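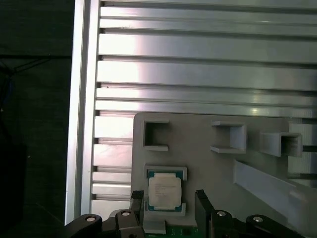
Speed limit when picking CPUs from a printed holder?
posted by benchrat_Prullgate

We have a small arm cell at Prullgate, two-finger gripper, gray fixture mounted on a T-slot plate. CPU sits between two clips and the fingers close on it from either side. Our written rule says 300 mm/s max anywhere over the plate, doors closed or not. New lead wants 550. Is there an actual standard for this or is it just house rules? Also do I need to redo the risk assessment if only the speed changes. Audit is in November so kind of in a hurry.

Skolto
Depends what you call the mode. Teach mode with someone inside — 250 mm/s is the ceiling in ISO 10218, so your 300 is already too high with the doors open. Auto mode with guards closed and interlocked has no single number, your risk assessment sets it. And yes, redo it. Speed changes stopping distance, stopping distance changes where the guard has to be. Write down the new stop time, measured, not off the datasheet. Slow way down for the last 12 mm before the clips too, thats not safety, just saves parts.

fudex_fan
we run ours at whatever, never had a problem. ground strap on the fixture tho

Greenberg
Please dont go by the one above. Add ESD to your list — plain printed plastic can hold a charge, and a strap on it does nothing much. Our sheet has 11 checks before auto, fingertip wear and clip cracks are the first two. Sign it every shift, auditor asked for teh signed ones first.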